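A day at the Brernora open house, Kilville
July 19, 2026

I had been meaning to get out to Kilville for the best part of a year, and when the people at Brernora put a notice on their site saying they would open the doors to anyone who works in housekeeping, care or lodgings, I booked the train before I had even asked for the day off. (I got it, in the end, by swapping a late shift, and I am still paying that one back.) For those who don't know me from the older posts, I look after rooms at a residential training college, and I have done in one form or another for a long while, so anything that promises to change the job gets my attention, and usually a fair amount of grumbling too.

Kilville station is at the wrong end of the town for anything you might want to visit. It is a pleasant walk along the canal, though, and there is a bakery by the lock that does a very good cheese scone. Brernora have the old seed merchant's building at the top of Skarwood Lane, and they have kept the loading hatch and the painted lettering over the door, which pleased me. We were given a badge, a cup of tea and a sheet with our group number on it. I was in group 4, which meant plenty of time for a second cup.

The morning was talks. The one I enjoyed most was from the housekeeping supervisor at Alemneh, a chain of staff lodgings that has been trying out the Brernora machines. She looks after 179 rooms and brought her own figures, which was refreshing, including the ones that did not flatter anybody. In the first stretch of the trial her team logged 3,899 separate tasks handed over to the machines, nearly all of them small: carrying things, putting things on shelves, wiping down between one lodger and the next. She said the hours on the rota had stayed the same and that what had shifted was where in the day people got tired. The bending and reaching used to finish her older staff off by eleven, and now they were still fresh when the beds and bathrooms came round. Against that, somebody has to write out the day's tasks, and check them, and two of her team had taken to that while the others disliked it very much. I knew exactly which of my own colleagues would fall on which side!

After that we went through to the practice rooms in our groups. The bedroom is the one everybody wanted to see, and shelves are the main business in there, both wiping and fetching and carrying.
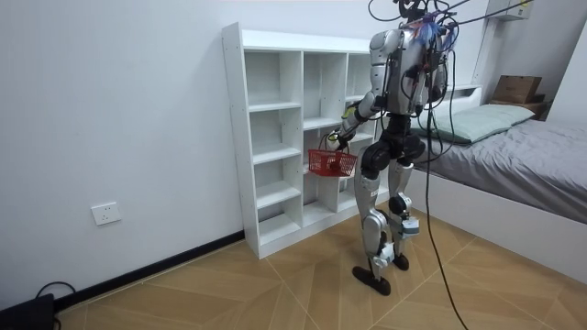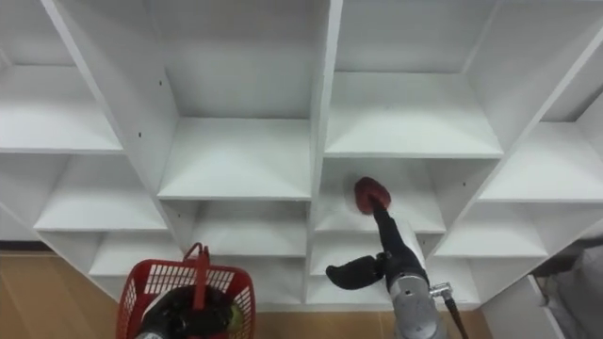 Wiping inside a cubby, with the red basket held in the other hand.
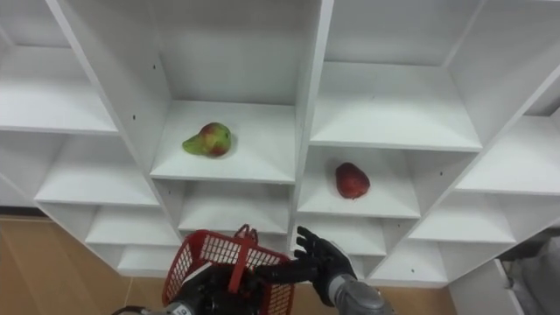 I will say that my group was quieter in there than it had been all morning. Most of us have spent years with a cloth in one hand and a caddy in the other, and it is an odd feeling to watch your own job done at somebody else's pace. The lady next to me, who does nights at a care home, kept moving her own wrist as though she could help it along. I found myself wanting to say "do the back corners first", which is what I was told on my very first morning and what I have told every new starter since.

There was a good long question time afterwards, on folding chairs in the yard because the sun had come out. Somebody asked straight away about jobs, of course. The answer from Brernora was that they don't sell to anyone who plans to cut the team in the first year, and that they put this in the contract. I was glad to hear it, although a year is not long when you have a mortgage, and the gentleman who had asked said as much. He got a round of applause for it.

My own question was about who trains whom. At the college we have always had the experienced staff show the new ones, and there is a small bit of extra pay for doing so. If I am going to spend a morning explaining to an engineer how a room ought to be left, I should like that to count as well. At Alemneh it does, I was told: 6 of the team are paid a higher rate for it, and they decide among themselves what "finished" means for each type of room. I wrote that down and underlined it, and it is going straight to our manager.

Lunch was soup and rolls, with a tray of flapjack that went very quickly. I had a nice chat over it with a pair from a seaside guest house, who thought the whole thing was years off for a place with their stairs, and who had mostly come for the outing.

There is to be another open house in August, on the laundry side this time, and I have already put my name down. If you are thinking of going, wear something with sleeves, as the practice rooms are kept rather cool, and ask for the earlier train back, because the later one stops absolutely everywhere.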